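Care of Wooden Desks and Worktables
Household Guidance, Skakley Residence Services
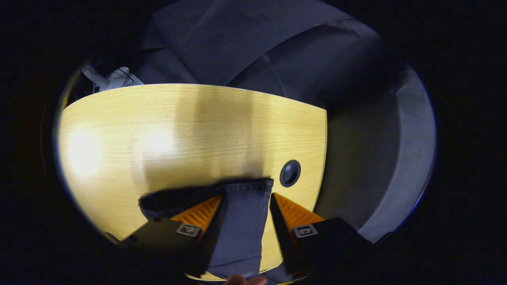 Residents are asked to clean wooden tabletops once a week and to dry them fully after each cleaning. Most of the damage reported to this office comes from water left standing near an edge or a cable opening.

Choosing a cloth

A piece of old denim, washed several times and free of seams, rivets and buttons, is suitable for dusting and for drying. New denim should not be used on pale wood, as the dye may transfer. Wash the cloth separately, without fabric softener, and let it dry before it is put away. Paper towels may be used for spills but tend to leave lint.

Weekly cleaning

Clear the surface and dust it first with a dry cloth. Mix 300 ml of lukewarm water with a few drops of dish soap. Dampen the cloth, wring it out well, and wipe in the direction of the grain. Go over the surface again with plain water, then dry at once.

Glossy finishes show streaks most clearly in light that falls from the side. Check the table from a low angle before replacing anything on it — streaks can usually be removed with a second dry cloth.

Cable openings

Dust collects around the rim of a plastic grommet. Disconnect any equipment and draw the cables out before cleaning. Wrap one corner of a barely damp cloth around a fingertip and work around the rim. Never pour or spray liquid into the opening. If the insert lifts out easily, wash it by hand and dry it before pressing it back into place.

Marks and stains

Ink should be blotted, never rubbed. For sticky residue left by tape or labels, hold a warm, damp cloth over the spot for a minute and wipe it away. Scouring powder, steel wool and undiluted vinegar are not permitted on furniture supplied by the residence.

Scratches that can be felt with a fingernail should be reported to Shalini Sachdeva in the furnishings office. Residents should not attempt to sand or varnish a table themselves.

Revised 10th August. The next revision will cover upholstered chairs.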